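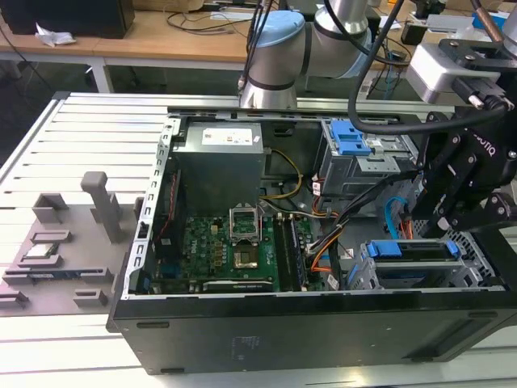
Most of the office computers that reach the repair shop on Pastor Street come in through a school or a town department that has replaced the lot. The owner has run the place, called Satetti, for 12 years, and she says the business depends less on fixing things than on knowing what people will pay for. A Dell tower with the side panel off and nothing in the processor socket is a common sight in the trade. "A case like that still has a power supply, a board, maybe a drive cage," she said. "Somebody wants each of those. The question is whether they want it this month."

She started in her parents' garage, selling used laptops to college students every July, before classes began. The first shop was a rented room behind a dry cleaner. She moved to the present building when the rent there went up for the second time.

Her customers have changed. "It used to be people who broke a screen," she said. "Now I get retired people who were told their computer is too old, and they don't believe it. A lot of the time they're right not to." She usually suggests more memory and a solid-state drive, and she tells people the price before she opens anything. If the repair costs more than half of what the machine would sell for, she says so and leaves the choice to them.

She employs 4 people, two of them part time. Training takes nearly 7 months. She has them spend the first weeks at the counter — listening, mostly — before they do any repairs. "They all want to get to the tools," she said. "But if you write down the wrong complaint, you fix the wrong thing."

The shop closed for part of last winter after a pipe burst upstairs. Insurance covered the stock but not the lost weeks, and she took on a contract from Prurnis, an office cleaning company, to keep its billing computers running. She still has it. "It's dull work and it pays on time," she said.

She has been asked to open a second shop in Purnen and has turned it down twice. The drive is long, and she would have to hire a manager. She does want a bigger storage room, and has been talking to the landlord about the unit next door. The shop opens at 9 in the morning and stops taking drop-offs at 5.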